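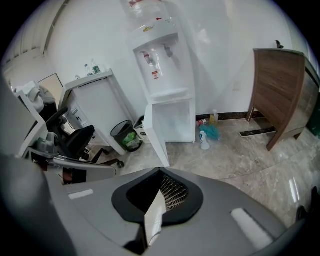

Ticket 146: Wasserspender Büroecke, kalter Hahn läuft nur noch als Rinnsal und gluckert
Standort: Endwood, Büro Leitão
Gerät: Vanell Standgerät, heiß/kalt, Flasche oben
Gemeldet von: Mafalda Pacheco
Bearbeitung: Raquel Frade, Trilside
Eröffnet: 8. Feb. 2023
Status: gelöst, Dichtung nachbestellt

Erste Meldung (Mafalda)

Hallo zusammen, ich mach mal wieder ein Ticket zum Wasserspender auf, diesmal aber ein richtiges, das letzte war ja nur die Frage nach dem Liefertermin. Also: der rechte Hahn, der kalte, bringt seit gestern fast nichts mehr. Man drückt, es kommt kurz ein ganz normaler Strahl, dann wird er dünner und dünner und am Ende steht man da und wartet. Ich hab heute früh einen Becher mit 200 ml gefüllt und auf die Uhr geschaut, das waren 17 Sekunden nur für die untere Hälfte, danach hatte ich keine Lust mehr. Der linke mit der roten Kappe läuft dagegen völlig normal, Tee geht also (immerhin!).

Dazu kommt so ein Gluckern. Nicht das große Blubb, das immer kommt, wenn Luft in die Flasche steigt, das kenne ich ja, sondern ein kleines, nervöses, das auch dann weitergeht, wenn man den Hahn schon losgelassen hat. Der Kollege am Nebentisch meint, das sei schon immer so gewesen. Ich sitze hier deutlich näher dran und sage: nein.

Die Flasche ist frisch gewechselt, daran, dass sie leer wäre, liegt es also nicht. Stecker sitzt, die Lämpchen leuchten, soweit ich das beurteilen kann. Was kann ich selbst machen, bevor jemand rausfährt?

Antwort (Raquel)

Hallo Mafalda, danke für die genaue Beschreibung, mit der Stoppuhr schafft das hier sonst kaum jemand! Wenn heiß läuft und kalt nicht, liegt es fast immer an einer dieser Sachen: Luft im Kaltwasserweg, Eis im Kühltank, weil der Thermostat zu kalt steht, oder ein verdrehter Einsatz im Hahn. Bitte in dieser Reihenfolge probieren:

Flasche gerade abheben und neu aufsetzen, senkrecht von oben, bis der Dorn wirklich ganz im Verschluss sitzt.
Kalten Hahn eine Weile gedrückt halten und schauen, ob der Strahl stoßweise kommt.
Kühlung am Schalter hinten ausmachen, drei Stunden warten, noch mal testen. Die Heizung bitte gleich mit ausschalten, wenn ihr ohnehin an der Rückseite seid.
Den Hahn vorerst nicht abschrauben, solange Wasser im Gerät ist.

Und schreib mir bitte dazu, wie das Gerät steht, also wie viel Luft dahinter und an den Seiten ist.

Versuch 1: Flasche neu aufsetzen (Mafalda)

So, erledigt, zu zweit und mit nassem Ärmel. Die Flasche saß tatsächlich ein bisschen schief, aber nur minimal, ich hätte das nie bemerkt, wenn ich nicht mit der Hand am Hals entlanggefahren wäre. Beim Neuaufsetzen kam das große Blubb, dann Ruhe. Ich hab mich schon gefreut und gleich einen Becher gezapft, der lief zügig voll, und der zweite auch. Beim dritten wieder Rinnsal. Das kleine Gluckern ist auch zurück, allerdings leiser.

Was mir noch aufgefallen ist: Wenn ich den heißen Hahn kurz antippe, läuft der kalte danach für ein paar Sekunden besser. Kann das sein oder bilde ich mir das ein? Ich hab es mehrmals versucht und würde sagen, es stimmt. Vorsichtig natürlich, Becher drunter und Finger weg.

Antwort (Raquel)

Das bildest du dir nicht ein. Wenn du heiß zapfst, rutscht von oben Wasser nach, und das schiebt manchmal eine Luftblase aus dem Weg. Spricht also eher für Luft als für Eis, aber bitte den Versuch mit der Kühlung trotzdem machen, damit wir das sauber ausschließen. Wie sieht es mit dem Platz um das Gerät aus?

Versuch 2: Kühlung aus, und der Platz drumherum (Mafalda)

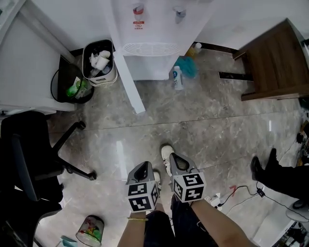

Drei Stunden ohne Kühlung und leider keine Änderung, der kalte Hahn liefert jetzt lauwarmes Rinnsal statt kaltes. Eis war es demnach wohl nicht, oder es war so viel, dass es noch nicht weg ist, aber das glaube ich bei der Einstellung eigentlich nicht, der Regler stand in der Mitte. Zum Platz: Links kommt man schlecht ran, da stehen die beiden Abfalleimer zwischen Schreibtisch und Spender, der eckige mit den zerknüllten Tüchern und Pappbechern und daneben der runde schwarze aus Geflecht. Rechts ist der braune Holzschrank. Wer an den Schalter will, muss also erst die Eimer wegziehen und sich dann halb über den Schreibtisch beugen, und ich bin nicht besonders lang. Vor dem Sockel liegt das petrolfarbene Tuch, darüber steigt man dann auch noch. Hinter dem Gerät hab ich eine Handbreit Luft, gemessen mit meiner Hand, ist das genug?

Noch etwas zum Unterschrank: In dem Fach unter der Tropfschale steht nichts drin, da wird bei uns auch nichts gelagert. Ich hab mit der Taschenlampe vom Handy reingeleuchtet und mit Küchenpapier den Boden abgewischt, das Papier blieb trocken. Außen am Sockel das gleiche. Es läuft also nirgends etwas aus, zumindest nicht da, wo ich hinkomme. Die Tropfschale hab ich bei der Gelegenheit rausgenommen und durchgespült, die hatte es nötig.

Kühlung und Heizung sind wieder an. Es gab Beschwerden wegen des Tees.

Antwort (Raquel)

Super, das hilft mir sehr. Eine Handbreit hinten reicht, rechts zum Schrank darf es auch ein bisschen mehr sein, aber das hat mit dem Durchfluss nichts zu tun, das ist nur für die Abwärme. Die Eimer stören das Gerät nicht, höchstens unseren Techniker.

Trocken unten ist gut. Dann bleibt der Hahn selbst oder die Luft. Habt ihr beim letzten Flaschenwechsel den Aufkleber vom Verschluss komplett abgezogen? Manchmal reißt der ein, und ein Fetzen landet auf dem Dorn. Das würde auch erklären, warum es nach dem Abheben kurz gut ging. Bitte noch mal Flasche runter und mit einem sauberen Tuch und einer Lampe den Dorn von allen Seiten anschauen, besonders die kleinen Schlitze an der Seite. Gerät vorher ganz ausschalten und Stecker ziehen.

Versuch 3: der Dorn (Mafalda)

RAQUEL. Du hattest recht! Da klebte ein Stück Folie, durchsichtig, so groß wie mein kleiner Fingernagel, genau über einem der Schlitze. Ohne Lampe sieht man es überhaupt nicht, ich hab es erst mit dem Tuch gespürt, weil der Stoff hängen blieb. Ich hab es mit der Pinzette aus dem Erste-Hilfe-Kasten abgezogen (Pinzette vorher und nachher abgespült, keine Sorge), den Dorn abgewischt, Flasche wieder drauf, großes Blubb, Stecker rein.

Der kalte Hahn läuft jetzt, wie er soll. Ich hab fünf Becher hintereinander gezapft, alle gleich schnell, kein Einbruch. Das Wasser ist in die Gießkanne gewandert und von da in die Pflanzen, die haben heute jedenfalls keinen Grund zur Klage. Das nervöse Gluckern ist komplett weg, und sogar der Kollege vom Nebentisch gibt zu, dass es vorher doch irgendwie lauter war.

Eine Kleinigkeit noch, und bitte nicht böse sein: Wenn ich den kalten Hahn loslasse, kommen jetzt ein paar Tropfen nach. Vorher kam ja kaum etwas raus, vielleicht war das immer schon so und fiel nur nicht auf. Es hört nach kurzer Zeit auf und landet alles im Gitter der Tropfschale, also nichts Dramatisches. Ist das normal?

Antwort (Raquel)

Freut mich! Ein, zwei Tropfen sind normal, mehr eher nicht. Die Dichtung im Hahn wird mit der Zeit hart, und bei euch ist laut meiner Liste seit November keine mehr getauscht worden. Ich schicke dir eine neue mit der nächsten Flaschenlieferung, die setzt unser Fahrer dann gleich ein. Bis dahin bitte abends einmal in die Tropfschale schauen und ausleeren, falls sich etwas sammelt.

Falls das Rinnsal wiederkommt, einfach hier im Ticket antworten, dann geht es mit derselben Nummer weiter.

Nachtrag (Mafalda)

Machen wir so. Ich hab einen Zettel an die Schranktür gehängt, wie man die Flaschen wechselt: erst den Aufkleber ganz abziehen, dann mit dem Finger drüberfahren, ob noch Folie dran ist, dann erst umdrehen und aufsetzen. Drunter steht groß, dass der Stecker gezogen wird, bevor jemand am Dorn herumwischt. Könntest du mir die Anleitung zum Gerät noch als PDF schicken? Unsere gedruckte ist verschwunden, und ich hätte gern die Seite mit dem Entkalken, das steht nämlich auch noch auf meiner Liste.

Und sag dem Fahrer bitte, er soll vorher kurz anrufen, dann ziehe ich die beiden Eimer schon mal zur Seite und er kommt ordentlich an das Gerät ran.

Antwort (Raquel)

PDF ist angehängt, Entkalken findest du im hinteren Teil unter Pflege. Der Anruf ist im Auftrag notiert. Ich lasse das Ticket offen, bis die Dichtung drin ist, und schließe es dann von hier aus.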